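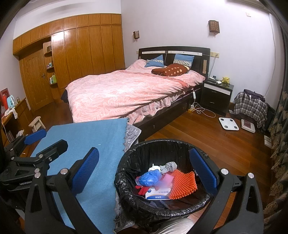 **stoststead_flats** wrote:

Disagree with the advice on page 2. A round bin in a bedroom doesn't need a bag two sizes up. The extra plastic folds over the rim, slides inward as the bin fills, and then you're fishing the edge back out from under the trash. Measure the circumference of the rim and buy to that.

---

**ngubane24** wrote:

Circumference gets you the mouth. It doesn't get you the depth. I had bags that gripped the rim perfectly and hung 4 inches short of the floor of the bin. First heavy item in and the bottom seam split.

For a round bin: bag width laid flat = half the rim circumference plus 2 inches. Bag length = bin height plus the radius of the base plus enough to fold over. Anything that meets both will work.

---

**stoststead_flats** wrote:

Fine on the length. I'd still skip the 2 inches and use a retaining ring.

---

**Radden** wrote:

Back to the original topic, which was clearing out a bedroom in one pass. Bag size is a minor problem. The bigger one is what goes in. Half of what I see in bedroom bins during a clear-out is bulky and light: flat-pack boxes left whole, rubber mats, empty plastic bags holding air. Flatten the boxes and put them with the paper. A rubber mat with nubs won't roll tight and springs open when you let go, so it goes in last or gets cut in strips.

Order I use:

1. Floor, including under the bed skirt
2. Nightstand top, then drawers
3. The chair
4. Bed last

---

**jurus_b** wrote:

Bed first, surely. A made bed is the only sorting surface in most bedrooms. Duvet flat, pillows at the headboard, then everything from the drawers goes on top in piles.

---

**Radden** wrote:

And then it's eleven at night and the piles go back on the floor. I've done it that way. Use a sheet of felt or an old blanket on a low table. You can pick up the corners and move the whole lot if you have to stop.

---

**jurus_b** wrote:

Depends on having a low table. I don't.

---

**ngubane24** wrote:

Agree with Radden on the drawers. Disagree on the chair at number 3. Clothes on a chair are laundry or they aren't, it takes a minute, do it before you touch anything else. Also lift any cables off it while you're there. Mine had a charger lead run through a sleeve and I pulled the plug end off the wall.

---

**halfgallon** wrote:

Question on cables: is it OK to leave a power strip on the floor beside the bed? Bed skirt reaches most of the way down.

---

**stoststead_flats** wrote:

Keep the fabric off it and don't cover it. I screwed mine to the back of the nightstand, sockets facing sideways so dust doesn't settle in them. Check that the cord isn't pinched under a bed leg or caught in a drawer.

---

**halfgallon** wrote:

Thanks. Will look at the nightstand on Thursday. The back panel is thin so it may need adhesive strips.

---

**ngubane24** wrote:

Adhesive lets go if the panel is dusty. Wipe it down first and leave it to dry. Or screw into the side panel, which is usually thicker.

---

**jurus_b** wrote:

Still no answer on bag thickness for the bin, by the way. Anyone?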